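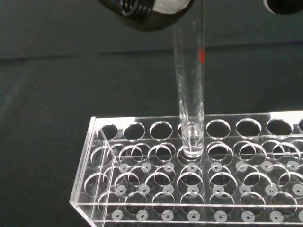

A machine that tidies up test tubes is being pitched to small water-testing shops in Sturnstead, and the people who would have to work beside it are not reaching for their wallets yet.

Ploletel, which set up a demonstration for shop owners in August, says its arms can take over the dull end of the job: putting glass tubes into racks and moving the racks from one spot to another. Any new hire can do both before the first coffee break.

"It's the chore everybody hates, so sure, I'd like to hand it off," said Yuk-lan Chu, who runs a two-person shop on the Usdale road. "But I fill racks while I'm on the phone with a customer. Show me that."

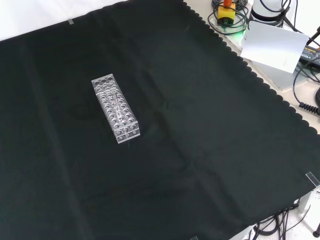
Chu's shop handles 146 tubes on a busy day, most of them before noon. She also wipes the bench, peels labels and mops up when something breaks, and none of that was on the program.

Clear plastic and clear glass are a known headache for cameras, which tend to look straight through them. Imtiaz Dissanayake, an engineer with Ploletel, said that was the reason for picking them. He would not give a price or a delivery date, and he said a person should stay close by for now. 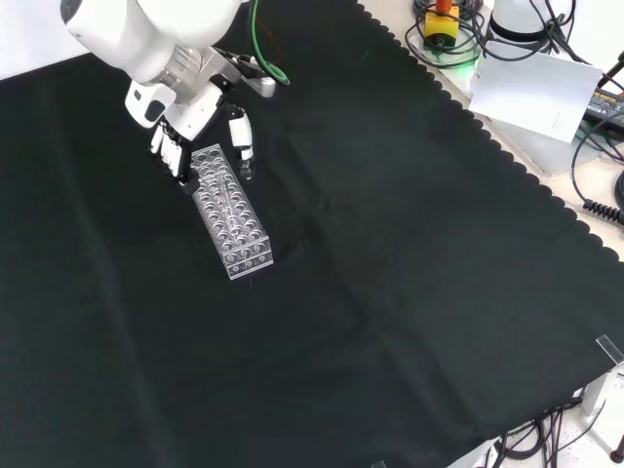 A robotic hand holds a clear test tube rack on a dark green cloth.

Staying close by is what bothers Chia-hao Wu, who manages a larger shop across town. If he has to pay someone to watch the arm, he said, that someone may as well rack the tubes.

Ploletel puts its success rate at 80 percent – a figure from its own trials, with no outside check. Wu said he would wait for a better one.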